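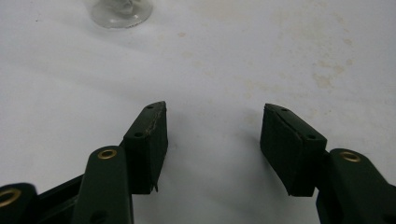 Fingers open, nothing held. The covering on the left pad is frayed.

Pluro project, method meeting, August 2, 2021
Present: Vega Goicoechea (chair), Telmo Vallejo (minutes)

1. Minutes of the last meeting approved.

2. Two-hand paper task. Telmo reported 92 demonstrations recorded with the hand-held grippers, 8 of them dropped for lost tracking. Vega asked that dropped runs stay in the log. 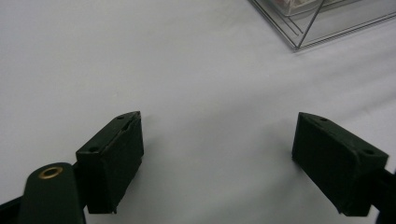 The policy trained on the rest finished 7 trials with the left arm leading. Right-leading trials were worse. Vega thinks the start poses are too alike. Agreed to vary them before retraining. 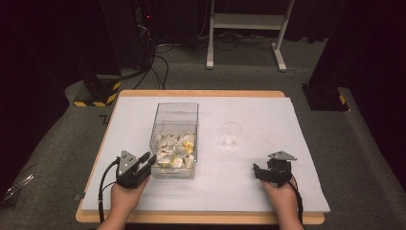

3. Pads. Wear may change the grip between sessions. Telmo to order 2 spare sets from Ometti and note pad changes in the log.

4. Grollomik comparison held over.

Contact: Pluro project office, Vidal building | Back to top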